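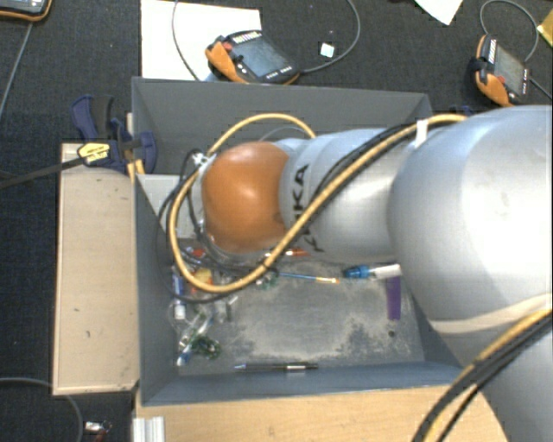

Over the pen bin at Tutstead. Keep your eye on the yellow cable.

Workshop tips: when the arm stops and it isn't the arm

Posted 2022-02-19 by Inês Esteves

Our big arm spent the first half of February sorting pens out of a grey bin, and it did this very nicely until pick 563, when it swung over the left side, shuddered, and parked itself with an encoder fault. The pendant suggested I call for service. Service is in another province and charges for the drive, so I made a pot of tea and had a look myself. One of the thin black leads near the wrist had rubbed through its jacket. Total value of the failed part: less than the tea.

What follows is what I'd tell myself in January.

Leave slack, then go and look at the slack. A cable needs a loop at the joint so the wrist can turn. It does not need a loop big enough to go fishing with. Jog the arm slowly to the far corners of its reach and watch the loop at each one. If it dips in among the pens, shorten it. If it goes tight as a clothesline, you were too keen, so give some back.

Straps, not zip ties. A wide hook-and-loop strap holds a bundle without biting it. Zip ties do bite, and then you trim them and leave a little razor pointing at the next cable along. I have the scar and so does the Plurkov harness.

Clamp the bin. Ours walked 2 mm over a long afternoon before we clamped it to the table, and the arm kept going faithfully to where the bin used to be. Put a scrap of wood under the clamp and retighten it at the start of each shift. Wood squashes. You'll get another quarter turn out of it most mornings.

Know which pendant is which. We keep more than one on the floor, they're all black and orange, and they are the same to a person in a hurry. During the fault I pressed stop on the wrong one with great authority. A strip of coloured tape on the pendant and the same colour on its arm cost me a dollar. While you're at it, get them up off the carpet. Barros sells a wall hook. So does the hardware store, cheaper.

Lock out before you reach in. Hitting stop isn't the same as switching off. Turn the power off at the cabinet, hang your own padlock on it, pocket the key, and wait for the drives to bleed down. Yes, even for one pen. Especially for one pen, as that's the sort of thing people lean in for.

Run it slow afterward. I did 100 picks at reduced speed with the new lead in, then 62 at full speed before my nerve gave out and I went home for supper. No faults on either run.

Spare leads come from Flullus in a bag that can't be resealed. Order two, and write the joint number on them before they go in the drawer.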